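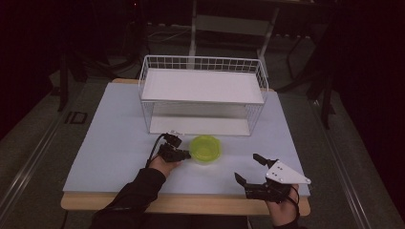
Mercy Laizer told me I was mad to sell the car in winter, and that anybody with sense would have waited until the mornings were light and the verges had something growing in them. She said it very kindly, with her hand on my arm, and then she offered me a lift home, which I took, so I don't suppose I made much of a case for myself.

February 2022, and I've been without the car for more than 5 weeks now. I keep meaning to write about it properly and then I sit down at night and all I want is to read and go to bed. But it has rained all afternoon and I've got a pot of tea and the good cushion, so I shall have a go, and if it comes out in the wrong order then it does.

I wasn't brave about it, whatever Nusrat says. The garage in Neduvell rang to tell me what the repairs would come to, and I stood in the hall with my coat half on and heard myself say, well, what would you give me for it as it is? I hadn't known I was going to say that. I'd had that car such a long time. There was still sand in the boot from the September we all went to the coast and it blew a gale, and the window on the passenger side had never closed right since. The man said he'd call me back and he did, and it was a fair price I think, and that was the end of it. I went over on the last morning with a carrier bag and cleared out the door pockets. Two odd gloves, a great many peppermints, an ice scraper, a map of somewhere I have never been. I did have a little cry at the bus stop afterwards, and then the bus came round the corner and I had to pull myself together and find my purse.

So it's the 721 now. It starts up at Ukeo, comes down past the church and the garden centre, then all round the new houses (you can practically see what people are having for breakfast) and so into town. In the car it was such a short run that I never thought about it. On the bus it takes long enough to read a chapter, or to start a chapter and give up and look out of the window, which is more how it goes with me. I had no idea there was a stream behind the garden centre! You sit up so much higher. All these years I've driven past a hedge, and on the other side of it there's a proper little stream with a plank over it, and a heron most mornings, looking cross.

The first week I got everything wrong. I stood on the wrong side of the road for a good while, nodding at drivers who must have thought I was a bit simple. I had a note when I needed coins, and then I had coins and found you could just tap your card, and the driver waited so nicely while I dug about that I could have hugged him. I didn't know you had to put your arm out. I thought if you were standing at a bus stop in the rain with a bag, that was plain enough, but no, it sailed right by me, and I stood there with my mouth open. Sayaka laughed until she had to sit down when I told her. She's been catching that bus since she first moved here and she says everyone does it once.

She has been very good to me, Sayaka. It was she who told me to sit on the left going in, for the sun, and never to get the one straight after school unless I want a rucksack in my ear. She wrote the times on a card for me too, in her beautiful small writing, and it lives in my coat pocket and has gone soft as cloth already. I do have them on the telephone, Mwanaisha put them on there for me, but I like the card.

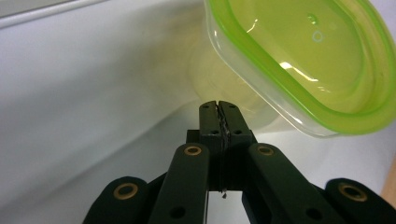
What I hadn't reckoned with was the shopping. You don't realise what you've been buying until you have to carry it up the hill. I used to do one enormous shop and fill the boot, and half of it went off, if I'm truthful, those bags of salad particularly. Now I go little and often, and I've taken to stopping at Barasa's on the corner where the bus sets down, which I'd always thought of as dear. It is dear for washing powder. For onions and eggs and bread it is hardly different, and they had some lovely rhubarb last week, the thin pink sort, and I carried it home across my lap like a baby. I made a crumble and ate it for two days running with nobody to tell me not to.

Tins are the trouble. Tins and potatoes and anything in a glass bottle. I've borrowed Jeptoo's trolley, the tartan one, after swearing at Christmas I'd never be seen with such a thing, and I must say it's marvellous, it goes up the kerbs like a goat. I keep saying I'll give it back and then not doing so. I must ask her where she bought it.

I've been adding up the money, too, in the back of this book. I put by what I used to spend on petrol, and against that I put the fares, and so far I'm better off by a little over what I'd hoped, even with the taxi I took when I had the bad tooth. I'm not including the insurance, which comes back to me later on in dribs and drabs. Mwanaisha thinks I should put £100 aside for taxis straight away and call it taxi money, and then I shan't feel guilty about using one when it's icy or I've been out late. I think that's wise. I was brought up to think of a taxi as something for weddings and hospitals and it's a hard thing to shake off.

The evenings are where I feel it. The last bus back is far too early, whatever they say about it on the notice, and if I go to choir I must either creep out before the end with my music under my arm, like somebody leaving church, or find a lift. I don't care for asking. I never minded giving lifts in the least, I used to ferry half the altos about, and I liked the talk in the car on the way home, everyone a bit hoarse and silly. Yet when it's me in the passenger seat I find I'm thanking people too much and offering them petrol money they don't want. Nusrat was quite sharp with me over it. She said I'd driven her to every single one of her appointments the year of her knee, and would I please stop rattling my purse at her. So I put it away. We sat outside my gate with the heater on and talked until the windows steamed up, all about her son and the wedding and whether you can have a buffet in a barn, and I went in feeling much better than I'd gone out.

I do wish they'd run one more bus. I've written to Listine, who have had the route since last year, a polite letter, two sides. I said I quite understood about costs, but that if there were a later one then people might use it to go to things, and at present they can't go to things and so they don't, and then it's said that there's no call for it. I have had a reply thanking me for my interest. I shall write again once I've talked to the others at choir, and perhaps we could all sign it. Jeptoo is good at letters. She got them to mend the shelter at Ukeo, though the bench is still at a slope and you slide gently down towards whoever's at the bottom end.

I'll tell you who I miss seeing, and that's my cousin over the far side of the ridge, where no bus goes at all, or none that I can find. It used to be a nice little drive. I looked it up and it would be into Neduvell, out again on a different line and then a long walk up a lane with no pavement. We've been talking on the telephone of an evening and she says she'll come and fetch me for lunch once the clocks go forward. That seems a long way off, sitting here with the lamp on at teatime. Mercy wasn't wrong about the winter. There've been mornings at that stop with the sleet coming sideways when I would have given anything for my own cold seat and my own peppermints.

But then I'm sleeping better, and I put that down to the walking. I do the hill twice most days without really thinking, and my good brown boots have needed heeling already. And I know people! There's a young man who gets on by the new houses with a cello and has to have the space by the pushchairs, and we all shuffle up for him. There's the lady with the knitting, something mustard coloured that has got a good deal longer since I started, and I'd dearly like to know what it is, but it's gone past the point where I can ask. The drivers wave to each other where the road narrows by the bridge, every time, and one of them always gives a little toot for a child who stands on a garden wall there with her gran. I'd never have seen any of it.

I went the whole way round yesterday, just to see. I'd missed my stop, to be truthful, with my nose in my book, and I thought, well, why not, I've nothing in the bag that'll melt. So I stayed on up to the turning circle at Ukeo, where the driver has his flask and his sandwich, and there's a view right down the valley with the rain coming over it in stripes. He asked if I was all right and I said I was, thank you, I was having an outing. He gave me half his paper to read. It was the half with the crossword in, and I did get quite a lot of it done before we set off again.

I must remember to ring the boot man in the morning, and to see if Barasa's has any more of that rhubarb, and to take Nusrat back her dish.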